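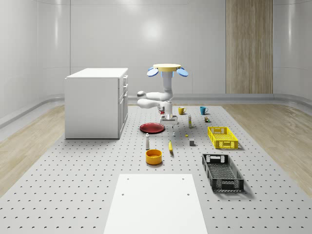 Bernardo Brandão compares grippers for a living, and most of his comparisons now happen in simulation before anyone tightens a bolt. His group at Atbridge spent June running two parallel-jaw designs, the Plurnalow and the Magalhães, through the same sorting task: clear small household objects from a perforated table and put them in crates. The arm hangs from above. Everything except the gripper model stays fixed.

"We ran 2366 episodes," Brandão says. "If you stop at a few hundred you are mostly measuring how the objects happened to be placed."

The object set covers mugs, bottles, a bowl, a plate, a banana and several pieces small enough to vanish between the fingertips. Brandão considers the small pieces the useful part of the test. A mug can be grasped badly and still arrive. A piece a few millimeters high gives the controller one usable approach height, and if the wrist comes in tilted the fingers meet the table first.

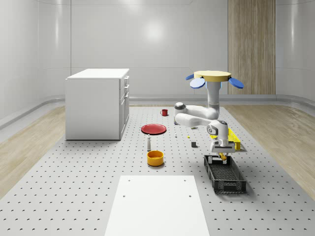
The Plurnalow has the narrower fingertips and did better on those pieces. It also needed a slower descent. With the speed limit matched across both designs, its advantage shrank by more than half, and Brandão reports both results.

"People want one number. I give them the matched-speed number and the best-speed number, and they can argue about which one is theirs."

Release turned out harder to score than grasping. The first version of the scoring script counted a success when the object's center crossed the crate rim, so an object balanced on a wall passed. The current version waits 36 simulation steps after the fingers open and checks that the object is at rest inside the walls. That change removed 460 successes from the Magalhães total – nearly all of them long objects dropped across the crate's short side.

"The banana was the worst. It is curved, the contact patch moves, and it rotates about the fingers on the way over. We did not change the grasp. We changed the yaw at release." 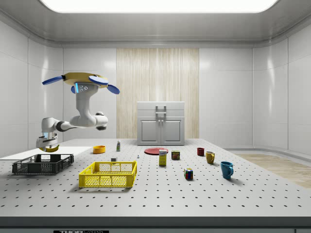 Cameras and the controller

Both grippers were driven by the same Fullstead controller, with gains retuned once per gripper and then frozen. Brandão does not allow retuning per object. He did allow changes to camera placement, and there he has a firm preference: one wide view behind the table, one wide view in front, and one close to the arm's mount.

The close view contributes little to the grasp. He keeps it for checking the shoulder – a bad joint limit in the model file shows up as links passing through the mount, and from across the room it is easy to miss.

"I lost a week to that once. The logs were clean. The geometry was wrong."

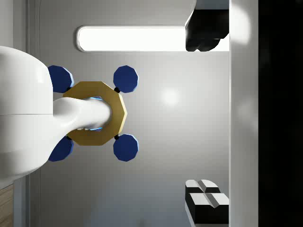 What carries over

Asked how much of the ranking will survive on hardware, Brandão separates the results. He trusts the reach and clearance figures. He trusts the ordering on rigid objects. He does not trust anything that depends on friction at the fingertip, and the pads on both models use a single coefficient that he describes as a placeholder.

The hardware runs will use the Plurnalow first, with the same crates and the same release check. The Magalhães follows once its replacement pads have been measured.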